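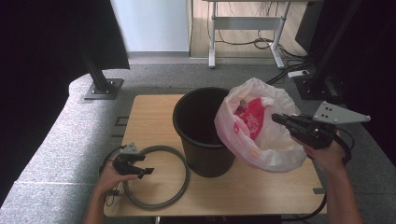
Bag changes are the task our robotics club practices most, so most of these tips come out of that. The club is the after-school one at Hurden, two teams, one robot arm named Gilach and a lot of hand gripper time before anybody gets to run the arm. Put the basket up on a small table, not on the floor. Your back will thank you and the wrists stay level. A dark wastebasket with a white see-through bag is a good pair, you can tell right off where the bag stops and the rim starts. Grab the bag by the gathered neck, all of it, and lift it up over the side. One hand on the bag, the other gripper open and ready close by.

Print this page | E-mail this page

Home | Kitchen | Workshop | Trash & Laundry | Club Tips | Contact

BAGS

Thin bags tear at the corner of the jaw. Close slow, then squeeze. If it still tears wrap one turn of masking tape on each finger, sticky side in. Change the tape when it gets shiny.

Leave something light in the bag for practice. Crumpled wrapper or another bag is plenty. No food, no cans. An empty bag floats and you learn nothing from it.

New bag going in - shake it open first, by hand if you have to. The rules for the Grirutier meet let you start with the bag opened, so don't waste practice time on that part. Fold the top 3 inches over the rim. Less than that and it slides in the first time you drop something.

Bag stuck to the bottom? Suction. Pull one side up a little and let air in, then lift. Works at home too with the big kitchen can. Some people drill a small hole near the bottom of the can, we did on ours at home and its much better.

CORDS

Coil what you are not using. Big loose loops, never around the elbow, that puts a twist in it and the twist comes back every time. Gripper wires go down past the wrist and off the side of the table. If a wire crosses the basket stop and re-route.

Power strip on the floor behind the table, where no one steps. Tape the cords down if people walk thru.

KEEPING COUNT

We logged 3,423 tries since September, goal was 3,000. Throw out the bad ones the same day, you will not remember later which they were. A cheap roll of 300 bags goes faster than you think - reuse the ones that didnt rip.

Meet sign-up sheet is on the Ghasemi room door. Bring your own tape.

Print this page | E-mail this page

COMMENTS (3)

The air trick worked on my kitchen can, thanks. Been fighting that for years.

Does the masking tape leave gunk on the fingers? Ours did. Rubbing alcohol took it off.

Try a big rubber band around the rim if the bag keeps sliding. Not sure if the meet allows it though.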